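Sadthorpe packing room moves to cut foam inserts

The instrument packing room at Sadthorpe has stopped using loose fill and now sends out all of its small parts in cut foam. The change took effect in September, after a trial on one product line, and covers everything packed at the site for the Hafstein and Prenano ranges.

Under the old method, each part was wrapped by hand and set in a carton of loose fill. Packers judged the amount by eye. Parts could settle to the bottom of the carton in transit, and a heavy part could work its way through to the wall. Returns with bent pins or chipped housings were logged against packing in most months of last year.

The new inserts are flat boards with a pocket cut to the outline of the part. The pocket does not go all the way through. It leaves a floor of foam under the part, and a plain board laid on top closes it. Depth is set so that the part sits just below the face of the board and takes no load when cartons are stacked.

Boards are supplied by Nikska, which cuts them in batches of 2000. The first order was for two pocket sizes. A further 16 patterns have been drawn up and will be released as stocks of the old cartons run down. The carton itself has been reduced to 4 sizes, each of which takes a board without trimming.

Pocket clearance was the main point to settle during the trial. The first boards were cut too tight, and packers had to press the part in, which marked the foam and made it hard to lift out again. A second cut with more room on the long sides was adopted. Corners are now left square – a rounded corner saved no cutting time and made the part harder to seat.

The trial ran to 1116 cartons. Each was opened on arrival and checked for movement of the part, damage to the foam and damage to the part itself. The site has not published the full results, but the returns log shows no packing faults against the trial cartons. Time at the bench was slightly longer in the first week and then fell below that of the old method.

Storage has been rearranged to suit. Parts waiting to be packed are held in blue bins on steel racks next to the work surface, sorted by pattern so that each bin matches one board. Boards are kept flat in their delivery wrap until needed, as they take a bend if left leaning for long periods.
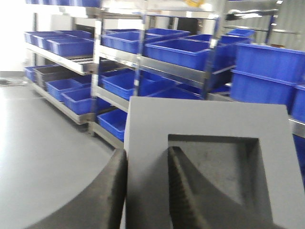
A light grey foam board with a rectangular pocket, with bins on the racks behind.

Used boards can be sent back in the same carton. Those with clean pockets will be put through a second time on internal transfers between stores, but not on customer orders. Torn or marked boards go to the foam waste cage at the loading door.

Loose fill will remain in use for cable sets and spare feet, which have no fixed outline. The remaining patterns are to be brought in one at a time, starting with the Prenano sensor heads.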